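Gripper shopping, the gallery
Saturday, August 24, 2019

I promised a page on how our handheld gripper budget got spent, so welcome! We started in February with $2000, a wish list that was way too long, and quotes from Tenent and Clemar that didn't match on a single line (one charged for cables, the other charged for basically everything else).

What I'd tell anyone planning the same thing: price the fingers separately. Spare tips, small cameras and cables ate roughly 300 of our dollars before I'd even looked at a second unit. Lyons wanted $44 for shipping alone, so I grouped everything into one order and felt very clever for a day or two.

Still on my list for next year are a Minudeck stand and a second set of tips, plus a bigger table if I can sneak it in. Click through for the full size picture, and send me your own quotes if you've got them, I love comparing!
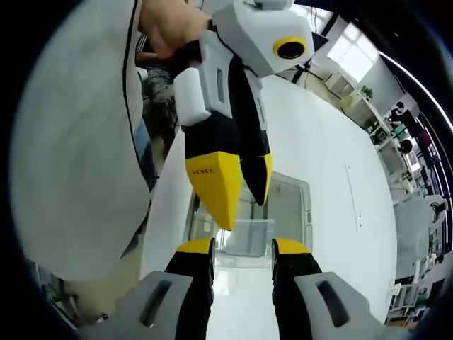 Handheld gripper over the white table, yellow-tipped finger on the left. The lettering on the tip reads HENGE.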